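4. Setting up your Odov label printer

Before you start. You need the printer, the power lead, one roll of labels and the Wekbridge app on your phone. Phone has to be on the same wifi as the printer. 2.4 only, it won't see 5.

4.1 Loading the roll

1. Press both side tabs, lift the lid.
2. Spread the roll holders and drop the roll in, labels facing up.
3. Pull the end through the slot until it sticks out a finger's width.
4. Close the lid. Push both corners, you want two clicks.
5. Press FEED once. One blank label comes out and stops at the gap.

If it keeps feeding - lid not closed on one side. Open, close, try again.

Note: Kwak rolls are wound the other way round. They fit, but load them labels down.

CAUTION: The cutter bar is sharp. Don't clear a jam with your fingers, use the plastic pick clipped inside the lid.

4.2 Connecting

1. Plug in. Light goes amber, then blinks green.
2. Open the app, tap Add printer.
3. Type in the four digit code from the sticker underneath. Not the serial number, that's the long one.
4. Wait for steady green. Can take two minutes the first time, dont unplug it.
5. Tap Print test. You get a label with the printer name and a border all round.

Border missing on one side means the roll is sitting off center. Go back to 4.1 step 2.

Error 906 - wrong wifi password. Error 134 - label size in the app doesn't match the roll. Anything else, power off, count to ten, power on.

4.3 Where to stick labels

Flat, clean, dry. Wipe the spot first and let it dry. Labels on bins go on the short side, top left, so you can read them when the bins are pushed together on a shelf. Textured plastic is a pain, use the strong adhesive rolls (Bivau sells them in white and yellow).

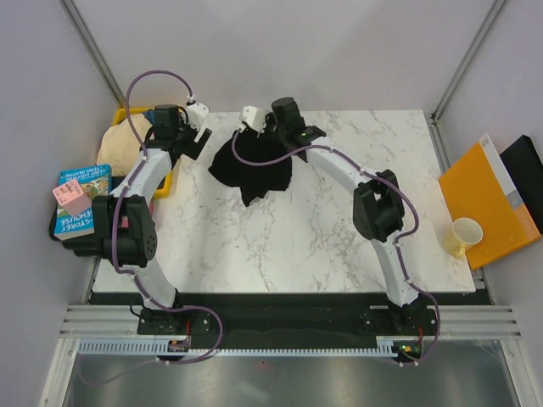

Fig. 4 - Yellow bin at the table.

Press from the middle outwards. Leave it overnight before you wash the bin or it will peel. Old label underneath? Take it off. Two layers never hold.

4.4 Saving a layout

1. Make the label in the app - name, second line, barcode if you want one.
2. Tap the star. Give it a short name, long ones get chopped in the list.
3. To reprint, hold the name and pick Print again.

Layouts live on the phone and not in the printer. New phone, export first: Settings, Layouts, Export. Then import teh file on the new one.

Note: changes since the May update - the star moved to the top right, and Export asks for your password now.

Stuck? Write to Krystyna Zieliński on the support page. Put the error number and your roll type in the first line.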